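Cleaning and Restoring a Glossy Whiteboard

Applies to: melamine, painted steel and porcelain boards
Time needed: 9 minutes for a routine clean, longer for a board with ghosting
Last revised: December

A whiteboard goes gray for two reasons. Ink residue stays in the surface after dry wiping, and dust from a dirty eraser is spread back over the surface with each pass. The procedure below deals with both. It was written for the wall boards in the Grurnberg workshop rooms, the largest of which is 160 cm wide, but the steps are the same for a desk board.

What you need

Two microfiber cloths, one for wet work and one for drying
A spray bottle of clean water
Whiteboard cleaner (we use Mridha spray, any alcohol-based cleaner will do)
Isopropyl alcohol, for stubborn marks only
A black dry-erase marker that still writes well
A felt eraser in usable condition

Do not use scouring pads, melamine foam blocks, bathroom cleaner, or paper towels with a coarse emboss. All of them dull a glossy coating. A dulled coating holds ink, and the damage cannot be polished out.

Step 1. Identify the surface

Hold a small magnet against the board. If it does not stick, the board is most likely melamine. If it sticks, the board is painted steel or porcelain. Porcelain is harder and tolerates alcohol well. Melamine is the softest of the three and should be kept away from standing water, particularly at the edges, where moisture can get into the core and lift the face.

If the board is new, check for a transport film before going further. The film looks much like the finished surface and will stain permanently on first use. Lift it at a corner with a fingernail.

Step 2. Dry erase

Work from the top down in straight overlapping strokes. Circular rubbing moves loose ink around and leaves arcs that show up under side lighting. Keep the pressure light. Fresh ink sits on the surface and needs very little force to lift.

Wipe out the marker tray last. Dust left in the tray gets picked up by the eraser the next time it is put down there.

Step 3. Wet clean

Spray the cleaner onto the cloth, not onto the board. Wipe a section the width of your arm's reach, then dry it with the second cloth before moving on. Cleaner that dries by itself leaves a film, and new ink beads up or skips on it.

Follow with a cloth dampened in plain water and dry again. Most people skip this rinse. If the marker starts to write faintly a day after cleaning, cleaner residue is the first thing to look for.

Step 4. Remove ghosting

Ghosting is the faint trace of old writing left after a normal clean. Try the methods in this order and stop when the mark is gone.

a. Trace over the ghosted line with the black dry-erase marker, wait a few seconds, and wipe. The solvent in the fresh ink loosens the old ink.
b. Dampen a cloth with isopropyl alcohol and press it against the mark for a short time before wiping. Rinse with water afterward.
c. If the mark was made with a permanent marker, repeat (a) first, then (b).

If none of these works, the ink is below the coating and the board should be moved to a less visible spot or resurfaced.

Step 5. Check the eraser

Felt erasers wear out long before boards do, and a loaded one will undo the work in Steps 2 to 4. Look at the wiping side in good light. Felt that is shiny, hard or caked with black powder should be cleaned or replaced.
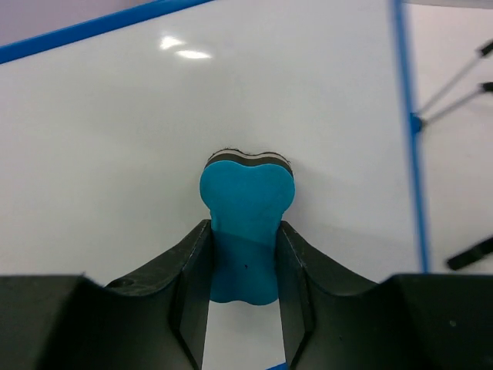
Erasers made in layers need a look at the side as well as the wiping face. The back is what you hold, and it tells you little about wear – a smooth back can stay presentable for years. On a shaped eraser like the teal-blue one against the board, with its narrowed waist and lobed ends, turn it until the edge shows and follow the bands along the outline: dark gray-brown behind the teal, a narrow pale stripe, then a thin dark line on the outside. A slightly fuzzy outer edge is no cause for replacement by itself. Check for layers that separate when you flex one end gently, and for grit trapped between them, and throw the eraser out if you find either.

To clean a felt eraser, take it outdoors and tap it against a hard edge, or vacuum it with a brush attachment. Washable types can be rinsed under a cold tap with a drop of dish soap. Squeeze out the water without twisting and leave the eraser to dry overnight, felt side up. A damp eraser smears.

Step 6. Test

Write a short line in each color you normally use, wait a minute, and erase with one stroke. A clean board and a clean eraser should leave nothing behind. If one color leaves a trace and the others do not, replace that marker. Red and green tend to be the worst, and cheap sets vary.

Maintenance schedule

Dry erase: after each use
Tray: weekly
Wet clean: weekly in a shared room, monthly at home
Eraser: every second wet clean
Ghosting treatment: as needed

Do not leave writing up for longer than a week. Boards used for standing information, such as a parts list or a phone list, are better ruled with Kukon tape and kept separate from the board used for daily work.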